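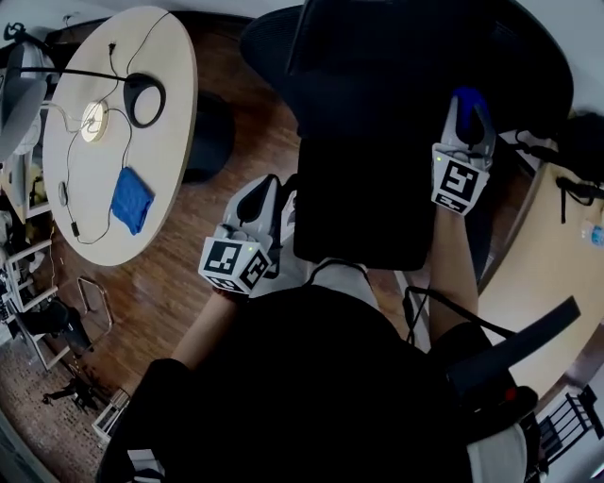

Last changed: 17th September

Hand-held gripper trials: questions and answers

What are you comparing?
Two sets of finger pads, from Anau and Herunico. We want to know which one holds soft items better before we order more.

Do I need to have used a gripper before?
No. Tsung-han Liu gives every new operator a short practice session. Most people are comfortable with the trigger by the end of it.

Why do the grippers have cubes with square patterns on them?
The patterns let the tracking software work out where each gripper is and which way it is turned. Please keep your sleeves and fingers off the cube faces.

What are the tasks?
They are everyday jobs such as picking up a cloth, folding it, and wiping a piece of furniture.
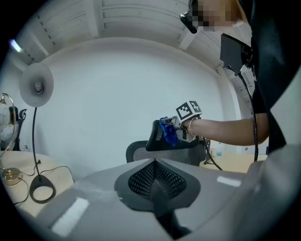
Wiping is the hardest one to score. A pad can have a good grip on the cloth and still let it slide once you push down. We count a run as failed if the cloth leaves the fingers at any point, even if you catch it again.

How many runs have been done?
373 so far, 62 of them wiping runs. We plan to stop at 713.

Can I work sitting down?
Yes. Tell us before you start so we can note it on the run sheet.

What if tracking drops out?
Hold still and say so. If it does not come back, we restart the run under a new number.

When will there be results?
In December. The Ditow controller will be tested after that, and it will get its own page.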